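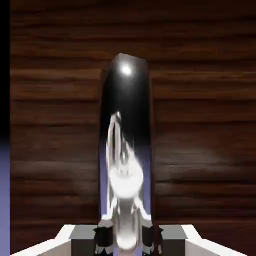 Skallitz Scene Pack for Manipulation Simulation

Biltura supplies Skallitz as a set of ready-built simulated rooms and fixtures for teams training or testing arm controllers before hardware time. The pack loads into the Huaranga runtime and runs without a separate renderer.

The current release was issued on Jan 13, 2019. It replaces the March build, which is no longer supported.

Contents

The pack contains 5 base rooms with interchangeable wall and floor materials, including horizontal wood planking. Objects may be given matte, satin or glossy black finishes. Glossy finishes pick up highlights and tinted reflections from the scene lights, and bright areas can blow out at low render sizes. Users working on segmentation should keep at least one glossy object in the test set — detectors tuned on matte parts tend to split a reflection off as a second object.

Plain gray and white blocks are supplied untextured. They can be scaled freely and keep their collision shape.

Operation

Camera position, light position and surface finish are set in one text file per scene. Each run can be repeated from its seed. A license covers 4000 stored episodes per project; older episodes may be exported and cleared at any time.

Render size is set per camera. Low sizes soften wood grain and object edges and are meant for policy training. Use the full size for inspection.

Requirements

Huaranga runtime, 8 GB of memory, and a supported graphics card. The Fandine arm model is included. Other arms need a joint description file from the user.

Known limits

Cloth is treated as a rigid shell. Light bounce is approximate, and mirror finishes do not show objects behind the camera.

Support

Scene requests go to Segundo Huanca. Licensing and renewals are handled by Eusebio Villanueva. Replies take up to five working days.

Related items
Huaranga Runtime, single seat
Fandine Arm Model, joint files only
Skallitz Lighting Add-on
Biltura Episode Export Tool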